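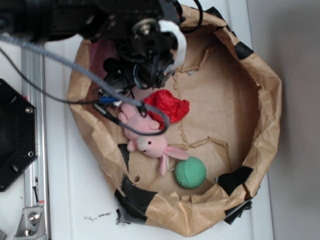 Kraft paper bin with taped rim, holding a pink bunny and a green ball.

How to Make a Toy Bin Out of Brown Paper

I didn't expect much from a paper bin. Most of the versions online look great for one photo and then fold up under the first stuffed animal. With enough tape you can get a usable one, though I'd still call it a fair-weather container.

You need a roll of brown kraft paper, black tape and scissors.

1. Cut a strip 160 cm long. Crumple it hard, open it out, and crumple it again. Skip the fancy starch spray, which did nothing for mine.

2. Bring the ends together into a loop and tape the seam inside and out.

3. Cut a flat piece for the floor, a bit wider than the loop, and tape it in from below.

4. Fold the rim over. Shirin Amini says one fold is plenty. I'd do two.

5. Patch anything that tears. Expect tears. Black tape shows, and the "invisible" kind I tried first peeled off the creases.

Keep it to soft, light things: a plush rabbit, a foam-type ball, scraps of fabric. Wooden blocks will go through the floor, whatever the tutorials claim. Leave it on the ground and don't carry it full by the rim.

Updated Feb 17, 2025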